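Hadwood Institute for Language Study
Call for Participants: The Datine Survey of Everyday Names

The Hadwood Institute for Language Study invites adult speakers of English to take part in the Datine Survey, a study of the words people use for ordinary objects, parts and materials at home and at work. The survey will enroll 216 participants from 52 counties. Enrollment opens in August and will continue until the places in each county have been filled.

Background

Dictionaries record a great many names for objects, but they are less complete when it comes to who uses which name, and with whom. A person may use one word at the dinner table and another at work. Two neighbors in the same trade may disagree about the name of something they both handle every day. Earlier regional surveys gave close attention to farming, cooking and weather, and their questions about tools and household equipment have in many cases gone out of date. A question about the parts of a horse's harness now draws a blank from most speakers, while the word "harness" itself has moved into other kinds of work.

The Datine Survey was designed to fill part of this gap. It asks for names of fasteners, covers, handles, containers, fittings, cords and small hardware, together with words for damage, wear and repair. It also asks how speakers talk about a thing when they do not have a name for it. Answers of this kind are of equal value to the survey, and participants should feel free to give them.

The principal investigator is Friederike Fröhlich. Interviews and participant services are directed by Lieselotte Kohlhase, to whom all inquiries should be addressed.

Who may apply

Applicants must be 18 years of age or older and must have spoken English regularly since childhood. English need not be the only language spoken in the home, and speakers who grew up with two or more languages are encouraged to apply. Applicants must have lived in their present county for at least two years.

No particular level of schooling is required. Participants do not need to read aloud or write at any point in the interview. The survey seeks people from all lines of work, including those who are retired, caring for family members, or not employed outside the home. Places have been set aside for people who work or have worked in sewing and upholstery, plumbing, electrical work, vehicle repair, food service, building maintenance and shipping.

Persons employed by the Institute, and members of their households, are not eligible.

What participation involves

Each participant will complete two interviews with the same interviewer. The interviews together take 120 minutes, divided equally between the two visits. They may be held at the Institute, at one of the county meeting rooms listed in the enrollment packet, or at the participant's home if a quiet room is available.

The first interview begins with questions about where the participant has lived, the work he or she has done, and the languages spoken in the family. The interviewer will then ask for the names of objects, some of which will be described in words and some shown in photographs.
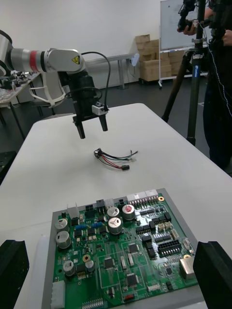
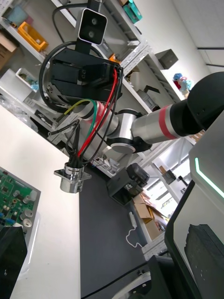
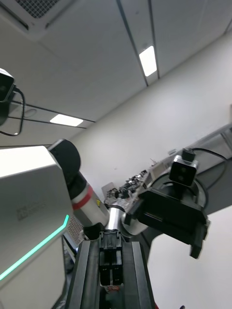 Naming questions are open, and the interviewer will not suggest an answer or indicate that one word is preferred over another. If a participant offers several names, all of them will be recorded in the order given, with a short note on where each was learned. The silver connector with the square plate in the second photograph, for instance, might be given as a plug, a coupling, a fitting or an end, and the wires running into it as leads, cables or simply "the colored ones." Follow-up questions concern the grouping of objects under a shared name, such as whether a participant would use the same word for a cord on a lamp and a cord on a window blind. Participants may pass over any question without giving an explanation.

The second interview takes place at least two weeks after the first. It consists mainly of conversation. The participant is asked to tell the interviewer how to carry out a familiar task of his or her own choosing, such as replacing a zipper, bleeding a radiator, packing a moving box or clearing a drain. Participants are welcome to bring an object with them to this interview if it would make the explanation easier. Objects must be small enough to be placed on a table and should not be sharp, flammable or perishable.

At the end of the second interview, a small number of naming questions from the first will be repeated. These are included to learn how steady such names are over time and are in no sense a test of memory.

Recording and use of answers

All interviews are recorded in sound only. Recordings are stored under a participant number, and names, street addresses and names of employers are removed from the written transcripts before these are made available to other researchers. Words and short quotations may appear in published work together with the speaker's county, age group and general line of work. Participants from small communities may ask that the county be left out.

Each participant will receive a copy of the consent form before the first interview and will have time to ask questions about it. A participant may leave the survey at any point up to the close of the second interview, and any recordings made up to then will be erased on request.

Payment and travel

Participants who complete both interviews will receive a payment of $120, issued by check or prepaid card. Participants who complete only the first interview will receive half of this amount. Parking at the Institute is free of charge. Bus and train fares to the Institute or to a county meeting room will be repaid when receipts are provided, and child care costs may be repaid if approved by the survey office in advance.

Access

The Institute is entered at street level from the parking area. Interviews at the Institute are held in Room 2 on the ground floor. Large-print photographs and amplified headphones are available for either interview, and a family member or aide may be present if the participant wishes, provided that this person does not answer on the participant's behalf. Please mention any such needs on the enrollment form so that the interviewer can make arrangements.

How to apply

Enrollment forms may be obtained from the survey office in person or by mail. The completed form should state:

County of residence and length of time there
Year of birth
Languages spoken in childhood
Present and past lines of work
Preferred place for the interviews
Times of day when the applicant is generally free

Interviews are offered between 9 a.m. and 7 p.m. Applicants who can be reached only in the evening should say so on the form. The survey office will reply to each applicant in writing. Where more people apply from a county than there are places, selection will be made so as to include a range of ages and occupations, and the remaining applicants will be placed on a waiting list unless they ask not to be.

Groups such as trade associations, sewing circles, senior centers and adult education classes may request printed copies of this call for their members. Each member must apply individually.

Forms and inquiries should be directed to Lieselotte Kohlhase, Participant Services, Datine Survey, Hadwood Institute for Language Study.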